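The old mills of Pavbridge and the people filling them again

For most of the last century, the skyline of Pavbridge was defined by its brick mills. The tallest, Saha Mill, rises 152 feet from the riverbank to the top of its water tower. When production ended, its windows were boarded up and the city's attention moved to the glass offices of Tresville, 17 miles downstream.

That has begun to change. Saha Mill reopened in July with shops at street level and 479 rental apartments above – the largest conversion of its kind in the county. The original columns were kept, as were the freight doors on the river side. Architect Shahnaz Seneviratne also retained the sloping floors of the old dye house. 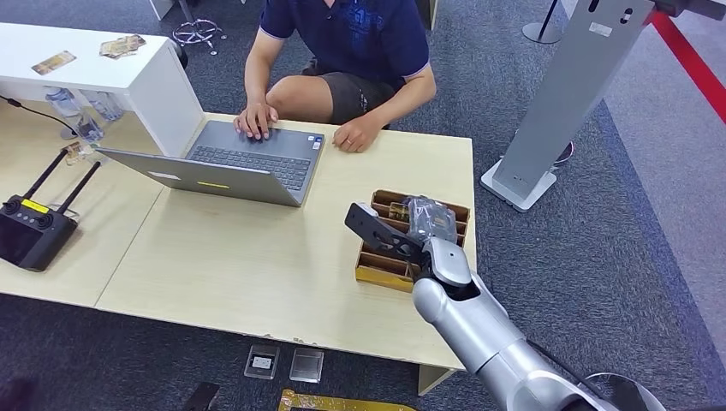

Arif Mondal would have preferred a slower approach, arguing that the city approved the apartments before it had settled the question of parking, and that the narrow streets east of the mill were never laid out for so many households.

The planning office has acknowledged the concern. A bus route to Tresville now stops at the mill gate every 16 minutes until early evening, and a second footbridge is under review.

Attention has since turned to the Trondia warehouse on the opposite bank, a lower building with a sound roof and a badly cracked north wall. Engineers are to report on the wall before any sale is considered.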